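Fletden bench notebook
August, orange batch, window table

Started a little after 9. Picking up from the last entry: the Falora orange stock needed remaking, as the old bottle had a layer at the bottom that would not shake back in. Threw the old bottle out. New stock made up to 300 ml at 2 percent, tap water, room temperature. Water was let run for a minute first. Stirred by hand until I could see no grains on the spoon, then left alone while I cleared the table.

Purpose of today is the same as before. We want a repeatable way to get the same small amount of color into each Twal pad, using things anybody at the bench can pick up. The precision pipette is promised to the other room for all of August and I don't want a method that depends on it.

Setting out

Window table, long side toward the glass. Perforated basket at the left end for anything that has been used and needs a rinse. Pads stay zipped in their bag at the right end until they are needed. Last time they were left open beside the cups and two of them picked up splashes before we began, so those had to be written off.

Measuring cup and small cup in the middle, with the small one on the near side. The measuring cup holds the working supply and the small cup is what the syringe draws from. Drawing straight from the big cup works too, but the syringe goes in at a bad angle against the wall and takes up air. Scissors go next to the cups for cutting pads down. Syringe on the right. 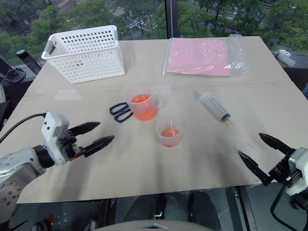 Syringe

Drew and emptied it with plain water a few times before using color. The plunger sticks at the start of its travel and then moves all at once. If you push slowly from a standstill nothing comes out, and then too much does. Better to draw past the mark, hold the tip up, tap the air out, and push back to the mark so the plunger is already moving freely. Bernice Akolgo showed me that one and I should have written it down then.

Reading it: use the edge of the seal that touches the liquid and ignore the back edge. We had a disagreement over this in the last batch and I suspect some of the earlier volumes were read from the back edge. That would make them all off in the same direction, so the comparison between pads still stands but the amounts do not. I have put a pencil note next to those entries.

Dose for today is 12 ml per pad. Went on in one slow pass from the middle outward. First pad took it evenly. Second pad had a pale patch near a corner that was still pale after the wait. Third was fine. On the fourth I lifted the tip halfway through and got a ring where I put it back down. Don't lift the tip.

Wait between dosing and blotting: 60 seconds by the wall clock. Tried longer on the last pad and saw no difference by eye, but I would like someone else to look at it before we shorten or lengthen anything.

Small things

The orange stains the table if it sits. Wipe drips as you go, damp cloth first and dry cloth after. Paper towel only pushes it along.

Scissors need a proper clean, they are gummy near the pivot. Pads cut with the far end of the blades come out with a cleaner edge than pads cut close in.

The light is strong on the window side in the morning. Good for seeing air in the syringe, bad for judging color. Move the color check to the back bench.

Checking volumes against the cylinder

I don't trust the markings on the cups for anything but a rough fill, so I did the check with the plastic graduated cylinder. It is the 100 ml one with the wide collar below the rim. Fill with plain water from the syringe, count the pushes, read the level, empty, dry, repeat. Must be completely dry inside before each run. A few drops left on the wall are enough to change the reading at this size.

Five pushes of 12 ml should land on 60. First run came out a hair under the line. Second run on the line. Third run on the line, but I had to hold it up to eye level to be sure, and from standing height I would have called it over. The plastic is cloudy and the surface of the water is hard to pick out with the trees behind it. A strip of dark card held behind helps a lot. I have cut one and left it in the drawer with the cylinder.

Pour from the syringe down the inside wall. If it is squirted into the middle it splashes up the sides and those drops take their time coming down.

The printed scale is still sharp on this one. The older cylinder has lost most of its small ticks from scrubbing, so use this one for checks, and clean it with a soft brush only.
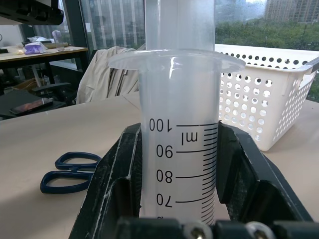 To do

Repeat the pads with the syringe read the correct way, a full set of 12 this time, all from the same Twal bag.

Ask Bernice whether the pale corner could be from how the pads were folded in storage. She handled the last delivery and may remember if some arrived creased.

Try the Drurus binder in the next stock. The supplier's note says to add it before the color, and we have only ever added it after. Make a small amount first. Don't commit a full 300 ml to it.

Write the date of opening on the new stock bottle. I have put it on the lid in marker but lids get swapped.

Replace the syringe if the plunger gets any worse. There is one spare in the second drawer, still wrapped. If you open it, run the cylinder check again before you dose anything and write the result under this entry.

Leftover color went into the stock bottle from the measuring cup only. What was in the small cup was poured away, as the syringe had been in and out of it. Cups rinsed and turned over on the rack. Cylinder left upside down on the cloth to drain. Done at 11:40.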